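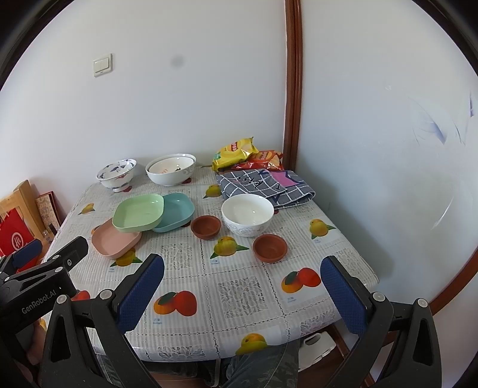 隅の食卓。奥に器、右に菓子袋、その手前に畳んだ布。

隅に寄せた食卓を、食事のできる場所に戻す手順

食卓を部屋の隅に寄せると、部屋が広くなる。広くなった気分は一週間ほど続き、そのあと食卓の奥に物がたまりはじめる。壁が背もたれになるので、袋は倒れないし、鉢は落ちない。物にとってこれほど居心地のよい場所はなく、居心地がよいと物は出ていかない。うちにも親戚にもそういう滞在者がいる。

このページでは、隅の食卓を毎日使える状態に戻し、しばらくそのまま保つやり方を書く。棚を買う話は出てこない。色違いの収納箱にラベルを貼る話も出てこない。私は昔ラベルを貼ったことがあり、「その他」の箱だけが立派に育った。

用意するもの

・ふきん(濡らす用と、から拭き用)
・中性洗剤を薄めた水
・菓子袋を留めるクリップ
・器を一時避難させる場所。床はやめておく

クリップは文具用でも洗濯ばさみでもかまわない。うちではDerkachという雑貨屋の袋留めを使っているが、肝心なときに見当たらないので、実際の勤務は洗濯ばさみがほとんど代行している。

手順1 仕分ける前に、まず食べる予定を考える

片づけの本はたいてい、最初に全部出せという。食卓の場合、物はすでに全部出ている。出ているから困っているのである。

そこで最初にやるのは、次の食事で何を使うかを決めることだ。夕飯が麺なら深い鉢がいる。焼き魚なら浅い皿がいる。使う器はそのまま食卓に残す権利がある。使わない器には、残念ながら退場してもらう。この順番にすると、「いつか使うかもしれない」という弁護がほとんど通用しなくなる。いつかの話はしていない。今夜の話をしている。

献立が決まらないときは、決まるまで器をひとまず台所に下げる。器を眺めているうちに献立が浮かぶという説もあり、私も長年信じてきたが、浮かぶのは菓子を食べたいという考えばかりだった。

手順2 菓子袋から手をつける

器より先に菓子袋を動かす。軽くて、割れなくて、やった感じがいちばん早く出る。黄色や赤の袋はとにかく目立つように作られていて、食卓に置いてあるだけで部屋の印象の半分を持っていく。メーカーの努力には敬意を払うが、うちの食卓で広告をしてもらう契約はしていない。

袋の扱いは次のとおり。

未開封のもの。戸棚へ。立てて入れる。寝かせて重ねると下の袋の存在を忘れ、忘れたころに同じ味を買ってくる。

開封済みで、まだたくさん入っているもの。空気を軽く抜き、口を外側に折って留める。折る向きは裏でも表でもよいが、味の名前が隠れると、確認のためにまた開けることになる。確認で一枚食べる。その繰り返しで袋はなくなる。

開封済みで、底に粉と破片だけのもの。今ここで食べるか捨てるかを決める。翌日に持ち越した破片がおいしくなった例を私は知らない。ただし砕いてサラダや目玉焼きに振るのは悪くない。芋のチップスは特に合う。塩はその分減らす。

空のもの。一応振ってみて、音がしなければ空である。うちでは空の袋が食卓の上でもっとも長寿だった。空気で膨らんでいると中身があるように見えるから、誰も捨てない。

袋どうしを重ねて置く癖がある家は、下の袋が割れていないかも見ておくとよい。上にのるのはただの袋でも、そのまた上に雑誌がのり、肘がのる。

手順3 重ねてある器をばらす

入れ子になった鉢は、片づいているように見える。大きい鉢の中に小さい鉢。場所は一つ分ですむし、見た目も悪くない。だから点検を免れてしまう。

ところがばらしてみると、あいだにいろいろいる。爪楊枝、輪ゴム、茶葉、種類のわからない種。しまう前に必ず一度ばらして、内側と、重なっていた外側を拭く。湿ったまま重ねると水が残り、乾くと白い輪になる。輪は酢を少し含ませたふきんで拭けばだいたい消える。絵付けが上絵のものは酢を長く当てないこと。絵のところは水拭きで十分である。

重ね方にも少しだけ決まりがある。

・大きいものを下に。当たり前のことを書いたが、小さい鉢を下にして大きい鉢をかぶせる人が親戚にいる。ほこりがよけられるという理屈で、言い負かせたことがない。
・高台(底の輪)の裏がざらついている器は、下の器の釉薬を傷つける。あいだに紙ナプキンを挟む。
・口の反った器は、上に物をのせない。縁のいちばん薄いところに重さがかかる。
・抜けなくなった鉢は力で引っぱらない。内側の鉢に冷たい水を入れ、外側をぬるま湯に浸けると、しばらくして外れる。熱湯は使わない。急に温めると割れ、片づけはたしかに一気に進むが、望んだ形ではない。

手順4 浅い皿は手前、深い鉢は奥

食卓の上に常に置いてよい器を決める。私は浅い皿を手前、背の高い鉢を奥と決めている。隅の食卓は二方向が壁なので、奥の物を取るときはどうしても手前の物の上を腕が通る。手前に深い鉢があると袖が入る。とろろの入った鉢に袖を入れたことのある人なら、この配置に説明はいらないと思う。

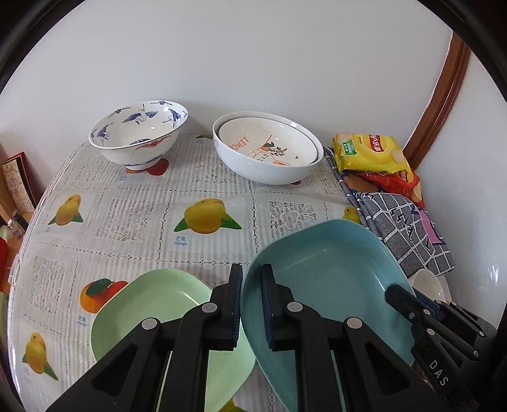
手前にミントグリーンと青緑の皿、壁ぎわに絵付けの茶碗と入れ子の鉢。

ミントグリーンの浅い皿は角が丸くて四角に近い形をしており、こういう皿は菓子の取り皿にも、種や殻を入れる皿にもなる。青緑のほうはひと回り大きく、底が広くて平らなので、盛りつけた料理がよけい上等に見える。私の料理には必要な助けである。

手前の皿を取りに行くだけなら、奥の器には触らずにすむ。触らずにすむ物は割れない。

壁ぎわには鶴の飛んでいる茶碗がいる。外側には朱色の龍らしき柄もあり、鶴と龍が同じ茶碗の上で毎日を過ごしている。その隣の鉢の中には、内側に「LEMON」と書かれた小さな鉢が入っている。レモンを入れた記憶はない。文字の書いてある器は、書いてあるとおりに使わなくてよい。「SUGAR」の瓶に塩を入れるのだけは、客が来る家ではやめておいたほうがいい。

色で組にしたい人へ。緑と青緑のように近い色の皿は、形が違っても並べるとそれなりに揃って見える。白い鉢は柄が違っても白い鉢として揃って見える。揃いの食器セットを買う前に、手持ちを色で並べ替えてみると、財布が一度は助かる。

皿を持ち上げるときは縁を片手でつままず、もう一方の手を底に添える。洗ったばかりの皿は特に滑る。知り合いのPaula Grecuは平気で何枚も縦に挟んで運ぶが、あれは食堂で14年働いた人の手であって、見ただけで真似すると床の掃除まで手順に加わる。

手順5 布を広げて、正体を確かめる

食卓の端に畳んだ布が置いてあったら、一度広げる。畳んだ布には、ふきん、台拭き、ランチョンマット、鍋つかみの代役という可能性があり、畳んだままだと全員が全部の仕事をやることになる。鍋の底を押さえた布で口をつける器を拭くのは、できれば避けたい。

広げて、においをかぐ。迷ったら洗う。格子柄や文字の入った布は汚れが柄に紛れるので、見た目の判定はあてにならない。うちの布は柄のおかげで長いあいだ無実だった。

役が決まったら置き場所を変える。

・器を拭く布は食器のそばに掛ける
・台拭きは流しに掛ける
・鍋敷き代わりの布はコンロの横。食卓の縁から垂らさない

最後の一つは守ってほしい。縁から垂れた布は、通りがかりの人の服に引っかかる。布の上に鉢がのっていれば、鉢も一緒に出かけることになる。

手順6 テーブルクロスを拭く

器と袋をどけたら、クロスを拭く。レース風の模様や果物の絵が印刷してあるビニールのクロスは丈夫だが、それなりの癖がある。

まず乾いたふきんで粉と破片を集める。いきなり濡れたふきんで拭くと、菓子の塩と油がうすく延び、食卓全体がほんのり塩味になる。集める方向は壁から手前へ。壁に向かって掃くと、破片はクロスと壁の隙間に落ち、次に食卓を動かす日までそこで暮らす。

次に、薄めた洗剤を含ませて固く絞ったふきんで拭き、水拭きをして、から拭きで終える。から拭きを省くと、つやのあるクロスには拭き筋が残る。筋は夕方、電灯をつけたときに初めて見え、見えたからといってまた拭く気力はもうない。

果物の絵の上のしみは発見しにくい。ぶどうの隣に余分なぶどうがあったら、たぶんジャムである。指でなでて、出っ張っていれば間違いない。乾いたジャムは爪で削らず、ぬるま湯で湿らせたふきんをのせて少し待つ。待っているあいだに別の場所を拭けば、有能な人のように見える。

カレーやウコンの黄色は、洗剤で落ちなければ日の当たるところに干すと薄くなることがある。五月のように日が強すぎない時期がちょうどよい。真夏に干しっぱなしにしたら、しみと一緒にレース柄まで薄くなり、クロスが謙虚になった。

熱い鍋をじかに置かないこと。柄が溶けて鍋底につく。鍋に果物が印刷されても料理の味は変わらないが、クロスのほうはもう戻らない。

折り目が浮いて器が傾くときは、ドライヤーの弱い風を離して当て、柔らかくなったら手で押さえる。近づけすぎると波打つ。一度波打ったクロスは、以後ずっと波打っている。

手順7 壁も拭く

隅の食卓では、壁も食卓の一部と考えたほうがいい。汁は思ったより遠くへ飛ぶ。

壁紙は乾いた布でほこりを落としてから、水で固く絞った布を軽く押し当てる。こすると、そこだけ白くなって拭いたことが永久に記録される。拭くなら一面全部、その覚悟がなければ汚れたところを押さえるだけにしておく。柄のある壁なら、柄の部分は強く触らない。

照明のスイッチが食卓の近くにある家は、スイッチも忘れずに。食事中の指で押すからである。水を直接吹きかけず、布を湿らせて拭く。隣り合ったボタンの隙間は綿棒でなぞる。なぞっているうちに電気が消えたりついたりするので、家族にはひと声かけておく。

手順8 戻すものを決めて、残りは戻さない

全部乾いたら、食卓に戻す。ここで元どおりに並べてしまうと、やったことは長めの拭き掃除だけになる。

私の決まりは次のとおり。

・器は毎日使うものだけ戻す
・菓子は開いている袋を2つまで
・布は戻さない
・郵便物は最初から存在しなかったことにする

菓子の2つは塩味と甘味でもよいし、塩味と塩味でもよい。三つ目を開けたい人は、先に開いているほうを食べきる。この規則は思いのほか家族に好評で、つまり規則の名のもとに早く食べきる口実ができたということらしい。袋の減りはむしろ速くなった。

戻す位置は、食べる人の席から手が届くところにする。届かない奥は空けておく。空けておくのがいちばん難しい。壁ぎわの余白は、物を置いてくださいと言っているように見える。どうしても我慢できない人は、よく使う鉢を少しだけ奥にずらし、余白をその鉢の領土にしておくとよい。

維持のしかた

寝る前に食卓を見る。見るだけでよい。器に中身が残っていれば流しへ、袋の口が開いていれば留める。ほぼ2分で終わる。終わらない日は何かを食べているので、食べ終わってから数え直す。

月に一度くらいは食卓を壁から離し、裏側を拭く。クロスの壁側の縁は想像以上に黒い。見たくなければ食卓を回すという手もある。丸い食卓は回しても見た目が変わらず、汚れた縁が手前に来て、結局その日のうちに拭くことになる。

よくある失敗

大皿の下に書類を隠す。隠したことを忘れ、大皿を使う日に見つかる。大皿を使うのはたいてい客の来る日である。

小さい器に小物を入れる。最初は鍵だけのつもりが、ねじと電池と飴が入り、茶碗がまた一つ食事の仕事を失う。

菓子袋を鉢に立てる。きれいに立つ。だが鉢の内側に油がつき、洗い物が増える。袋は戸棚に立て、鉢には食べる分だけ出す。

家族の器を断りなくしまう。絵のついた茶碗ほど持ち主がはっきりしているので、しまう前に聞く。聞かずに動かすと、片づけの話が昔の別の話になり、夕飯が遅れる。

柄の違うクロスを上に重ねる。下を拭かなくてすむ名案に見えるが、あいだに水が入ると乾かず、めくったときのにおいで名案だったかどうかがわかる。重ねるなら、敷く前に下のクロスを完全に乾かしておくこと。

追記。手順2の破片の使い道について、Ziad Qudahさんから、スープに浮かべるとよいと教わった。やってみたところ、たしかによかった。沈む前に食べること。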